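Brustby Shared Workshop Opens Its Robot Sorting Build to Visitors

BRUSTBY, December - Members of the Brustby shared workshop will show their bin-picking build to the public this month, after 13 months of evening work.

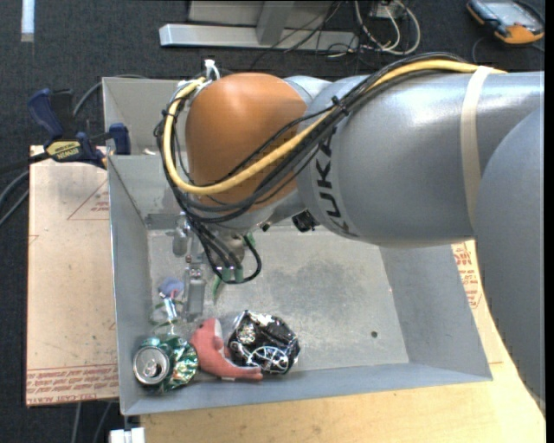
What does it take to build a picking cell in a shared workshop?
A secondhand arm, a sound bench, a working stop circuit and a lot of patience with cables. The arm was the quick part. Most of the hours went into the gripper, the hoses and the software.

The project is called Plinel. Its job is to take mixed household items out of a metal bin one at a time and put them down in the right place. The group picked things that are hard for a gripper to hold, such as a crushed drink can and a plush toy. The arm carries the KUKA name, and the gripper hangs from the wrist over the bin, with thin black hoses beside it.

Members say cable routing took three tries. The first layout pulled tight when the wrist turned, and the second rubbed on the joint cover. The present one uses cable ties and leaves slack at the wrist. The bin is held with a bar clamp for now - a bolted mount is planned once the layout is settled.

Drokden, a local machine shop, gave the group the use of its mill for the finger parts. Lindgren, a parts supplier, sold the fittings at cost. All other expenses came out of member dues.

In the last full test the group ran 164 picks. Of these, 13 were dropped and had to be repeated. Soft items did better than clear plastic, and the group is still working on how the software finds clear objects against gray metal.

The open evening starts at 7 p.m. and will include 4 short runs with time for questions after each one. There is room for 70 visitors. Entry is free, but places must be reserved at the workshop front desk. Children under 12 need an adult with them, and everyone must stay behind the marked line while the arm is powered.

Drawings and the parts list for Plinel will be on hand in print. Members of other workshops are welcome to take a copy.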